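Relatório final – Projeto Integrador, grupo 4
Tema: a cama como superfície de arrumação no quarto pequeno
Orientação: profa. Socorro Lozano
Entrega: novembro

## 1. De onde veio o tema

A gente mora quase todo mundo em quarto pequeno. Residência estudantil Arboleda, bloco dos fundos, quartos sem escrivaninha decente e com um armário que fecha mal. No começo do semestre a ideia era estudar armário. Desistimos na segunda semana: quando perguntamos onde as pessoas deixam a roupa do dia, a resposta era sempre a mesma. Na cama. Ou na cadeira, se tem cadeira.

Então mudamos o recorte. Pergunta do projeto: o que acontece com a roupa entre o corpo e o armário, e por que esse meio do caminho é quase sempre a cama?

Não é pesquisa grande. Questionário curto, visitas, um teste de dobra. O resto é observação e conversa.

## 2. O quarto de referência

Escolhemos um quarto só para olhar com calma, fora do Arboleda, numa casa do bairro Vindale. Colcha rosa clara, faixa azul atravessada perto da cabeceira, e em cima da faixa um agasalho marrom escuro embolado. É o caso mais comum que encontramos nas visitas também: a peça de cima, a que se usa por último, vai parar perto do travesseiro.

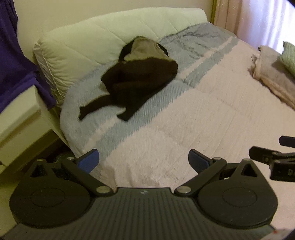
*Tempo de leitura da seção: 4 min*

O que a gente anotou sobre esse quarto:

- a roupa fica na metade de cima da cama, os pés ficam livres
- o móvel branco do lado da cama tem tampo plano – daria para apoiar roupa dobrada ali, mas ele fica do lado, e o braço vai primeiro na cama
- tem pano roxo pendurado do lado esquerdo, provavelmente roupa também. Ou seja, existe um segundo ponto de espera além da cama
- janela com cortina clara, boa luz de dia. Importante para o teste, porque no Arboleda a luz do corredor atrapalha pra ver vinco

Sobre a faixa azul. O grupo discutiu bastante isso e não chegou em acordo. Metade acha que a faixa decorativa funciona como "lugar" – a pessoa vê uma área separada e larga a coisa ali sem pensar. Outra metade acha coincidência. Não temos dado pra resolver. Fica como hipótese (ver seção 6).

## 3. Questionário

Distribuimos 200 folhas nos dois blocos do Arboleda e na cantina. Perguntas fechadas, uma aberta no fim. O modelo foi adaptado de um trabalho antigo da turma de Ustivstead, que a professora Socorro emprestou; tiramos as perguntas sobre lavanderia.

Resumo rápido:

| Pergunta | Resposta mais marcada |
|---|---|
| Onde fica a roupa que ainda vai ser usada? | cama |
| Quando ela sai de lá? | na hora de dormir |
| Para onde vai? | cadeira |
| Quem dobra? | "eu, às vezes" |

A aberta rendeu mais do que o esperado. Muita gente escreveu sobre moletom e casaco: não está sujo, não está limpo, não volta para a gaveta. Uma resposta dizia só "limbo". Adotamos a palavra, no resto do relatório chamamos de peças de limbo.

Problema: a pergunta 3 estava mal escrita e parte das pessoas respondeu duas vezes. Devíamos ter feito piloto. Não fizemos por falta de tempo.

## 4. Teste de dobra

Montamos uma sequência de dobra para peça de limbo. Critérios: dar pra fazer em cima da cama, sem ferro, sem mesa, e a pessoa conseguir pegar a peça de volta sem desmontar uma pilha.

Sequência final:

1. Abrir a peça com a frente para baixo.
2. Capuz (se tiver) dobrado para dentro, sobre as costas.
3. Mangas cruzadas, punho com ombro oposto.
4. Metade de baixo sobe até a gola.
5. Enrolar só se for para caixa. Para prateleira, deixar plano.

O tempo médio foi de 45 segundos na primeira tentativa e 18 depois de repetir algumas vezes. Moletom grosso demora mais, o passo 2 é onde todo mundo trava. Camiseta quase não precisa do passo 3.

A caixa que usamos foi o modelo simples da Hallurance, de tecido, que cabe debaixo da cama. Capacidade anotada: não anotamos. Erro nosso. 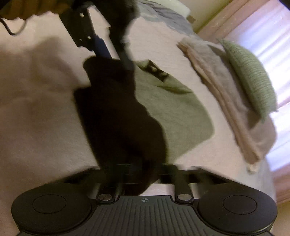 O passo 1 foi o que mais mudou entre a primeira e a última versão. No início mandava esticar bem a peça e alisar com a mão, e isso gastava tempo à toa. Depois deixamos só "abrir". Cor também entrou na conversa: pano verde-oliva em cima de lençol rosado, por exemplo, a borda aparece fácil e a pessoa acha o canto certo para puxar. Já tecido muito escuro em cima de outro escuro confunde, não se vê onde termina uma coisa e começa a outra. Por isso a recomendação de separar as escuras antes e dobrar uma de cada vez, direto no lençol ou na colcha clara.

Outra coisa do teste: altura. Cama baixa cansa as costas rápido. Quem fez sentado na beirada reclamou menos, mas dobrou mais torto. Não medimos a altura das camas, só registramos a reclamação.

## 5. Custo

O total gasto pelo grupo foi de R$ 378, com cópias, caixas e passagem até Vindale. A maior parte foi caixa. Sobrou uma, está no armário da sala de projetos.

## 6. O que deu para concluir e o que não deu

Deu:

- a cama é ponto de espera, e a cabeceira mais que os pés, pelo menos nas visitas que fizemos
- peça de limbo precisa de lugar próprio. Gaveta não serve, as pessoas não querem misturar com roupa lavada
- a dobra é rápida o bastante depois de aprendida. O que falta é destino para a peça dobrada

Não deu:

- saber se a faixa decorativa puxa a roupa para lá. Teria que comparar a mesma cama com e sem faixa, umas semanas cada
- acompanhar se alguém continuou dobrando depois do teste. Era o plano, mas as provas cairam em cima
- comparar caixa com gancho. O gancho apareceu em várias respostas abertas e a gente ignorou até tarde demais

## 7. Proposta

Uma caixa rasa por pessoa, sem tampa, do lado da cama e na altura do móvel de cabeceira quando existir um. Embaixo da cama não funcionou tão bem: quem testou disse que esquecia a peça lá. Se não houver móvel, gancho na parede perto do travesseiro – com a ressalva de que não testamos.

Para o Arboleda, sugerimos que a administração libere furo na parede dos quartos. Hoje é proibido pelo regulamento. Mandamos e-mail, sem resposta até o fechamento.

## 8. Divisão do trabalho

Questionário e tabulação: dupla da manhã. Visitas: todos, em horários alternados. Teste de dobra: dupla da noite. Texto: escrito a oito mãos na segunda-feira antes da entrega, então pedimos desculpa pela mistura de estilos entre as seções 3 e 6.

Anexos entregues em separado: folhas do questionário, planilha dos tempos, notas fiscais. A planilha tem duas abas, a que vale é a segunda.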